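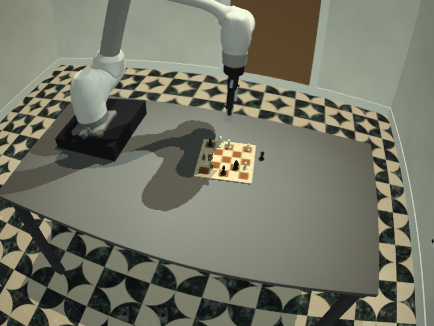 A court is a place where people go to settle an argument about the law. Some arguments are about money or a fence, and some are about whether a person broke a law. A court case works by turns, a bit like a game on a chessboard. One side speaks, then the other side answers, and both have to follow the same rules. The judge makes sure they do.

When a person is accused of a serious crime, a jury may be asked to decide. A jury is a group of ordinary adults from the area. They could be bakers, bus drivers or teachers. They sit together and listen to witnesses -- people who saw or know something about what happened. Then they go to a private room and talk it over. Their decision is called a verdict.

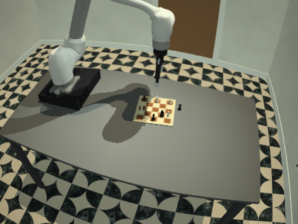
What happens if the verdict is guilty?
The judge decides on a sentence, and that can be a fine, unpaid work for the town, or time in jail.

Suppose a woman in the town of Belside sprays paint on the library wall. The judge might tell her to pay a fine of $200 and do 30 hours of cleaning in the park. For something much worse, such as robbing a store, the sentence could be 4 years in prison.

If the verdict is not guilty, the person goes home. The court can't try that person again for the same crime just to get a different answer.

A person who is found guilty can ask a higher court to check the case. This is called an appeal. The judges there read the papers from the trial and look for mistakes in how the law was used. They usually don't hear the witnesses again.

Words to know
Witness: a person who tells the court what they saw or know
Verdict: the decision at the end of a trial
Sentence: the punishment a judge gives
Appeal: asking a higher court to check a case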